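Cimness Snow Park

Cimness Snow Park is a ski and snowboard area on the north slope above Cliketville. It is small by any measure, with 3 chairlifts and a rope tow, yet it has a loyal following that many bigger resorts would envy. The season normally opens in late November and runs until the spring thaw.

The park is best known for the Macapagal Bowl, a wide, treeless basin that faces away from the afternoon sun and holds powder for days after a storm. Reaching it takes a short hike from the top of the upper chair, and the view across the valley is a wonderful reward even before the first turn!

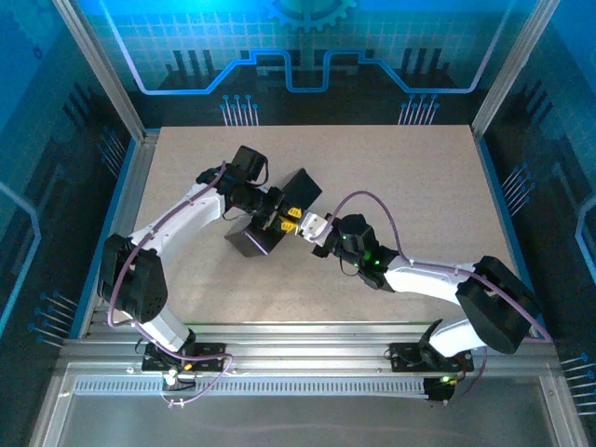 Below the bowl, the runs split in two directions. The eastern side is gentle and well groomed, perfect for families and first-timers. The western side drops through birch woods on Branix, a fast, rolling trail with a vertical drop of 88 meters and some of the most playful natural bumps in the region. Snowboarders love it, and on busy mornings there is often a cheerful line at the gate.

Night riding is offered on 2 of the lower trails, lit by 50 lamps that were replaced in September 2019. The newer lights give a softer, more even glow, and fresh snow under them is a real treat. Night tickets are sold separately at the Cliketville base lodge.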